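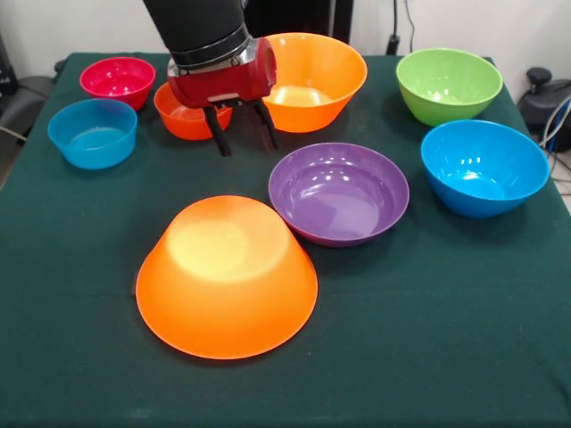 Housekeeping and Service Skills, Unit 4
Plastic bowls and cups: sorting, nesting and storing
Handout for the Wednesday group. Prepared by Henrike Baumgart, with corrections from Lungile Rampersad.

Bring this sheet to the practical. You will be asked to lay out a mixed set, sort it and put it away. Allow 10 minutes for the layout and read sections 1 to 3 before you come.

1. Terms used in this unit

Bowl: wider than it is tall, or close to it. Bowls can be shallow or deep, and the two do not nest well together even when the rims match.
Cup: taller and narrower, without a handle for our purposes. Some of the small pieces fall between the two. If you are not sure, put the piece with the cups and ask.
Base: the flat part the piece stands on.
Rim: the upper edge. Most damage is found there.
Wall: everything between base and rim. It may be straight or tapered. A tapered wall nests, a straight wall mostly does not.

Color is a label and nothing else. New students sort by color first and end up with stacks that lean. Sort by rim width, then by depth, and let the colors fall where they fall.

2. Laying out

Spread a cloth before anything comes out of the box. A plain dark cloth is best, as chips and loose bits of plastic show up on it and pieces do not slide. Leave a strip free at the front of the table to work in.

Put the pieces out singly, with no stacks yet. Upright is the normal position. Turn a piece over only to look at the base, and turn it back when you have looked.
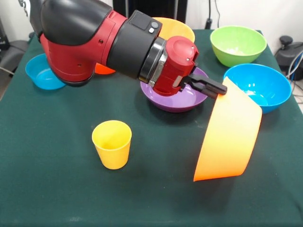 Handling is by the rim or by the wall, and both have their place. Take deep pieces by the wall with a full hand. Wide bowls are easier to pick up by the rim, but they tip when held at one point, as the orange bowl does with its upper lip gripped and its opening turned away. Keep the lower rim close to the table until you have control of the weight. The tall pieces, such as the yellow cup standing toward the front, should be moved out of the way first if you expect to swing a wide bowl across.

Do not slide bowls over the cloth. It drags the cloth with it and the back row goes over.

3. Inspection

Look at the inside first, then the rim, then the base. Run a finger once around the rim. You are looking for:

– cracks that start at the rim and run down
– rough spots on the base
– specks or marks on the inner wall

A mark is not a fault until you have tried to wipe it off. Use a damp cloth, then look again under the ceiling light. Shiny plastic throws reflections that are easy to take for scratches, so tilt the piece and see if the spot moves.
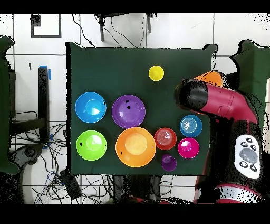

Write down what you find on the record sheet, one line per piece, with the color as its name. Where two pieces have the same color, add "large" or "small". Mathias Ammann collects the sheets at the end and they go into your folder.

4. Nesting

Start with the widest bowl, upright, and work down. Each piece should drop in and rest without pressing. If you have to push, it is the wrong piece. Pieces that have been pushed together often have to be twisted apart, and that is how rims split.

Keep cups in their own stack. Do not use them to fill the space in the top bowl.

A bowl turned upside down cannot take a smaller bowl inside it. This sounds too obvious to print, but check every piece before you begin stacking. It is the most common reason for starting over.
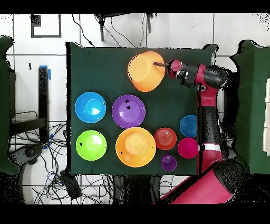 Fig. 4. Large orange bowl with the base up; blue, purple and lime green bowls right side up.

5. Storage

Shelf storage is preferred to boxes. At the Eltitz training kitchen the bowls are on the second shelf and the cups on the third. In Trostano there is one deep drawer, and there the stacks have to stay low enough to clear the top – check before closing.

Fold the cloth inward so that crumbs stay inside, and shake it out before it goes back.

6. For next time

Draw your own layout from memory, seen from above, and mark which pieces would nest. One page is enough. Hand it to Shobha Amin before the session starts.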